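Speaker notes: House rules for simulated kitchen evaluations
Hatent internal methods day, September. Slot is after the coffee break. Talk 25 minutes, questions 10.

Opening

Say hello, say which group. The talk covers the evaluation rules we have used on the kitchen tasks since spring. Chiến Nghiêm wrote the first version, Obed Kwofie and I rewrote it after the Lerkstead comparison. The current text is on the shared drive under Plesent, which is our name for the task suite.

Ask for a show of hands: who has reported a success rate from simulation in the last year? Who could rerun that number today and get the same one? Wait for the hands. Move on without comment.

Slide 1. Why we wrote rules down

Two groups ran the same policy on the same task in the same simulator and reported rates far enough apart that one group wanted to ship it and the other wanted to drop it. It took Timothée Rey most of a week to find the reasons. There were four.

The groups had different definitions of success. One counted the mug as delivered when it touched the turntable. The other wanted it standing there after the gripper had let go.

The time limits were different.

One group threw out episodes where the arm started in collision. The other counted them as failures.

One group had picked its checkpoint on the same layouts it reported on.

None of this was in either report. Both teams had done careful work by their own lights. Do not name the teams. People in the room will know.

Slide 2. Success is a written predicate

Every task gets a success condition in code and the same condition in one English sentence. They sit in the same file and get reviewed together.

Read out the sentence for mug to microwave: "The mug is upright, its base is in contact with the turntable, no part of the gripper is in contact with the mug, and this has held for one second of simulated time."

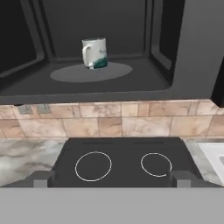

The no-contact clause is the one people leave out. Without it, a policy that carries the mug in and never lets go scores the same as one that finishes the job. We had a checkpoint like that and it looked very good for a month.

The second clause people leave out is the hold time. Objects in simulation can pass through a good pose on the way to a bad one. A single-step check will catch the good pose and stop the episode there. One second is long enough for a tipping mug to finish tipping.

Door state is a separate predicate. Task names say what is included: "mug in" does not ask for the door to be closed, "mug in and close" does. Please do not report one under the name of the other.

Slide 3. Images are for people, state is for scoring

We score from simulator state. We do not score from rendered views, and we do not let a person change a score after watching a replay.

A replay can show that the predicate is wrong. In that case change the predicate, give it a new version number, and rescore everything from the logs. Logs must hold enough state to do this. If you only saved video, you have to rerun.

Someone will ask about reviewers. We do have people watch replays, 11 per task, drawn at random by the harness. They fill in a short form: did the predicate agree with you, yes or no, and why. Bořivoj Hrnčiar collects the forms. When a disagreement comes up, the task is frozen until someone has looked at it.

A camera behind the gripper is useful for judging approach and clearance. It is poor for judging contact under an object. Reviewers get at least one side view as well.

Slide 4. Seeds and counts

Keep this slide short, people know most of it.

300 episodes per task for a number that goes into a report. 500 if the number will be used to compare two policies. Same seeds for both policies in a comparison, always.

Seeds come from the fixed list in the repository. Development uses the first block and reporting uses the second. If you looked at the second block while tuning, say so in the report and ask for a new block. Chiến can issue one the same day. There is no penalty for asking.

Report the count and the total next to the percentage. Give the interval. If the intervals overlap, the sentence in the summary should not say "better."

Slide 5. What may vary and what may not

Layouts, surface textures, object models and start poses are randomized within published ranges. Lighting too. Physics step, friction, control rate and gripper force limit are fixed per suite version.

Spend some time on textures. A new stone pattern on a counter or backsplash should not change the result. When it does, we want to see it in the report broken out by texture set. A policy that falls apart on one tile pattern is telling you what it learned to look at.

Changing friction because the mug slips is a change to the task. It may be a good change. It needs a version bump and a note from whoever made it. We had a case at the Sulemana site where friction on the gripper pads was raised for debugging and stayed raised through two reports. Both had to be withdrawn.

Slide 6. Exclusions

Default rule: every episode counts.

An episode may be left out for a simulator fault only. The faults are listed: solver blowup, object spawned inside another object, missing asset, dropped control messages. The harness detects them and tags them. Nobody tags by hand.

The report gives the number excluded next to the result. Over two percent excluded and the run is not valid. Fix the cause and rerun.

An arm that starts in collision falls under the spawn fault. An arm that drives itself into collision is a failure. This is the difference that caused half the trouble on slide 1.

Slide 7. Safety counts in simulation

This was the section with the most argument. Some people feel a simulated collision costs nothing and should not be scored. Theophilus Gyamfi made the case for scoring it and I have come around to his view.

We log peak contact force against fixed parts of the kitchen: oven housing, counter, cooktop, sink. An episode can succeed on the task and still be marked as over limit. Both figures go in the report, side by side. A policy cannot move to the hardware bench on task success alone.

We also log any contact with the cooktop during tasks that have no business there. In the current suite the burners are never on. The habit matters anyway, because the bench has a live one.

Slide 8. Moving to hardware

Before a bench run you need three items: the simulation report under these rules, the force log, and a sign-off from someone outside your group. Sign-off takes about an hour. The reviewer reruns a small sample from your commit and checks that the numbers line up.

Bench speed is capped for the first session. The person at the stop button does nothing else during the run, which includes taking notes.

Simulation results and bench results go in separate tables. Do not average them.

Slide 9. Open points

Rotating turntable. At the moment it is a static surface. If we make it turn, the contact clause needs rewording.

Handle direction. Start poses cover the full circle, but the goal says nothing about where the handle ends up. A person taking the mug out might care. Obed has a draft.

Retention. We keep the full state log for the last 1000 runs and then thin them out. Some groups want more. Storage is the only objection, so bring figures if you want this changed.

Closing

Put up the address of the rules file and leave it up during questions. Changes go in as a pull request with one reviewer from another group. Next revision closes at the end of the month.

If time is short, skip slide 5 and go straight to exclusions. If there is time left over, open the harness and show a tagged fault.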